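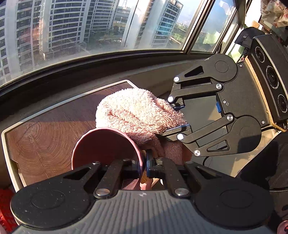
Cup by the rim, cloth by its right end. Low table, window side.

Kasisa Community Help > Robotics and Automation > Rules and good practice

Is there any real standard behind "good practice" checklists for hand-held gripper recording?

windowsill_tidy

We record household tasks with two hand-held grippers, cameras on them, no arm anywhere. Folding, stacking, putting one thing inside another. Last March we took on work for a client who wants everything done under the Hetolgate checklist, and I've been asked to sign a statement saying our sessions "conform to recognized good practice." I don't like signing things I can't trace, so I went looking for who recognized it. I got as far as a web page quoting a slide deck quoting the same web page.

The rules that bother me most:

Rule 4. No direct sunlight on the work surface. Sessions with direct sun are to be rejected.

Rule 7. No window in view. If there must be a window, cover it.

Rule 9. Open containers are to be held around the body and never by the rim.

Rule 11. Soft items are to be held with both tips "fully seated" before the other hand moves.

Rule 15. The surface is to be clear of everything outside the task for at least the length of a forearm.

We'd fail most of these on an ordinary day. The picture at the top is typical of us: sun across half the table, apartment towers outside, one tip inside a pink cup and the other outside it, and a shaggy pink cloth where I defy anybody to tell me whether a fingertip is "fully seated." The cloth looks almost white where the sun gets it and salmon in the folds. Under rule 4 that's a reject. To my mind it's what cloth looks like in an apartment.

The client says the rules exist to make the data "clean." I asked what they had compared it to and was told the checklist had been "validated on 3,064 episodes." Validated how? Did someone train on the sunny ones and the shaded ones and see a difference? No reply so far, apart from a second copy of the checklist with the logo a bit larger.

I'm not against rules. We have our own and we stick to them. I'd like to know three things. Is any of this based on a published standard? Which rules do people keep when no client is looking? And has anyone got a client to accept a different wording on that statement?

Comments

benchvise: Which version of the Hetolgate list? There are two floating about and rule 9 isn't the same in both.

windowsill_tidy: The one with 18 rules. There's no version number on it, no date either, and that doesn't help its case.

slow_left_hand
Marked helpful by the person who asked

No, there's no published standard under it, as far as I've been able to find, and I spent a good part of a winter looking. The robot safety standards people like to wave about were written for machines that move under their own power near people. What you're holding moves when you move it. Some vendors cite them anyway on the back page. It makes the back page look full.

So what you have is a house style. House styles can be fine. The trouble starts when somebody calls one "recognized" and wants your signature.

Taking your rules in turn.

Rule 4, sunlight. I think this began as a sensible note about exposure and lost its reason along the way. If the camera can't recover after you swing from a dark corner to a bright tabletop, you get stretches of white where you can't see the fingertips at all. Those are bad and should go. A patch of sun with the fingertips and the object still readable is a different matter. We replaced our own version with this: "Reject if the contact between tip and object can't be seen for more than three seconds in a row." A reviewer can apply that. "No direct sunlight" can only be applied by someone standing in the room at the time with a hand on the curtain, and on a day with moving clouds even that person will get it wrong.

Be suspicious of your own side here too, though. "It's what cloth looks like in an apartment" is a nice line and I've used it, but if every one of your sessions is at the same window at the same hour, you have one lighting condition with a strong opinion. Write the time of day in the log. If you can't say what share of your sessions were sunny, you're in no position to call them realistic.

Rule 7, windows. There are two separate worries tucked into one rule. One is tracking: if your setup works out where the gripper is from what the camera sees, glass can be a nuisance, with reflections that slide about and far-off buildings that barely shift while the table shifts a lot. Whether that hurts you depends on your software, and you can test it in an afternoon. Put the gripper down on a mark, pick it up, do a task, put it back on the mark, and see how far off the tracker thinks you are. Do it facing the window and do it facing a wall. The other worry is privacy, and there I'd side with the checklist more than you'd like. A skyline can tell people where somebody lives. With a wide lens you'll catch a lot more of it than you noticed while working. Ask whoever lives there, in writing, and ask specifically about the view. A general consent form doesn't make people think of the view.

Rule 9, rims. I've never seen a reason given that survives one follow-up. People pick up cups by the rim all the time. A pinch with one tip inside and one outside is a perfectly good grip for moving a light, empty cup. With something full or heavy I'd want a hand around the body. The only argument I half accept is that the inside tip gets hidden in shadow. If that's the worry, write a rule about hidden tips, and then it covers drawers and bags too.

Rule 11, "fully seated." Unusable on anything with pile. On a rigid block you can see whether the pad is flat. On a fluffy cloth the pad disappears into it and the reviewer guesses. We had two reviewers go through the same 800 clips for a rule worded much like this and they disagreed so often that we threw the column away. What we say now is that the item mustn't slip between the tips during the move, and if it does, the operator lets go and starts the grasp over on camera. Slips stay in the recording with a mark in the log. They're useful.

Rule 15, clear surface. Depends what the client wants and they should say. Clutter that never moves does little harm that I know of. Clutter that wanders in and out mid-session, like a sleeve or a second cup somebody is drinking from, is a pain when you label.

On the statement: don't sign "recognized." I sent back a version saying "Sessions were recorded under the attached list, with the exceptions marked," and attached the list with the exceptions marked. It took one phone call. They'd never read the original sentence.

Comments

windowsill_tidy: The mark-on-the-table test is going in this week. Fair point about the single window as well. I checked and our log has no time of day for anything before the spring.

slow_left_hand: Ours didn't either. File times will get you most of it if nobody has copied the files around since.

benchvise: On rule 9, the other version of the list says "prefer the body for filled containers," and I can live with that. Somebody turned "prefer" into "never" and dropped "filled."

windowsill_tidy: That's the most useful thing I've learned about this document. So I'd be certifying a typing error.

cleletti_user_east

We use the Cleletti template and never had a problem. It covers all of this. Sunlight is a reject, windows are a reject, just follow it and the client is happy. Reviewing is quick too, up to 800 clips a day per person.

I don't see what is gained by arguing. If the customer wants curtains, close the curtains.

Comments

slow_left_hand: At that speed what are your reviewers looking at? I'm asking seriously.

cleletti_user_east: Thumbnails mostly. If there is a window in the thumbnail it goes.

slow_left_hand: Then the rule is there for the reviewer's convenience, and it would be better if the template said so.

oldfixture

I've been through this from the other side. I used to write these lists, at a shop that did inspection work for Śliwiński among others, before any of it was about grippers. Some things I'd pass on.

A rule in a checklist usually has one incident behind it. Someone ruined a day's work by a window and the next morning there was a window rule. That doesn't make it wrong, but ask for the incident. If they can tell you what happened, you'll know in a minute whether it could happen to you. If they can't, I'd treat the rule as decoration until shown otherwise.

Count how often each rule rejects something, and have a second person who hasn't seen the list look at the rejects. When I did it, two of our rules had never rejected anything at all and one was responsible for nearly everything in the bin. Guess which one had the vaguest wording.

I'd also add what is missing from the rules you quoted, and it's the dull stuff. I see nothing on checking that the jaws open and close the full distance before a session. Nothing on wiping the lenses. Nothing on cables - a thin cable catching on a table edge will spoil more takes than the sun ever did. Nothing on loose ends of cord or tape near the linkage, where the jaws can pull them in. And nothing on how long one person should hold these things before taking a break. Tired wrists show up in the data as wobble and then some poor soul writes a rule about wobble.

As for "validated on 3,064 episodes," all that tells you is somebody had 3,064 episodes. Ask how many were left out and who chose them. I'd want that in writing before I signed for anything, and I would keep asking past the second copy of the checklist.

I disagree with the first answer on one thing. I wouldn't call the clear surface rule a matter of taste. If the operator's forearm knocks something that isn't in the task, the take is spoiled and it often goes unseen until labeling. A forearm's length is too much on a small table, so pick a distance you can keep on the table you've got.

Comments

windowsill_tidy: Thanks. The jaw check and the break rule are going in ours whatever the client says. I've asked for the incident behind rule 7. Will post if I get one.

windowsill_tidy: Update, Saturday. They've agreed to "with the exceptions marked." Still no incident.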